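The Case for a Boring Vacation

The brochure for the adventure lodge at Lallmont lists 232 activities. I read it twice, in the bath, and at no point did I come across sitting down.

I have nothing against adventure. I have been lowered into a canyon by a cheerful person half my age, and I have paddled the Urkska in May, when the river is mostly melted snow with opinions. Both times I was glad afterward, in the way you are glad after the dentist. What I object to is the schedule. Breakfast at seven, helmets at eight, a zip line before lunch, and in the evening a quiz about the zip line.

The trade has decided that a week away must be filled to the brim, and that an empty afternoon is a kind of fraud on the customer. Drunik, a perfectly nice lakeside town with one bakery and a bench, now sells a "discovery pass" for 200 euros. I discovered the bakery without it. The bench was also fairly easy to find.

Guests share the blame. We come home and are asked what we did, and "I looked at a hill" gets a pitying nod. So we book the rafting and climb the 1,928 steps to the chapel above Szilágyi, mostly for the benefit of people at the office who stopped listening at step nine. I climbed them too. There is a gift shop at the top, and I bought a magnet.

My modest proposal is that every activity company should offer one day with nothing on it, at full price if they must. Leave out a pot of coffee and some paper. Let the children be bored until they invent something, which in my experience takes them until eleven o'clock. Let the adults read the same page four times and fall asleep on it.
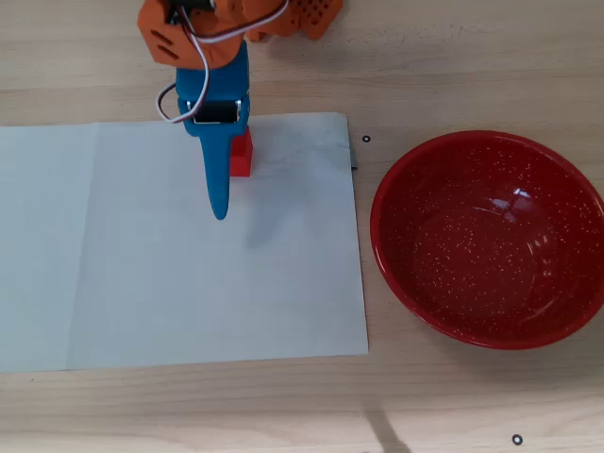 Paper, a speckled bowl and one small red block.

I put this to the front desk at Lallmont, and they were very kind about it. They offered me archery.

July 2018

Contact us | © 2018 All rights reserved | Back to top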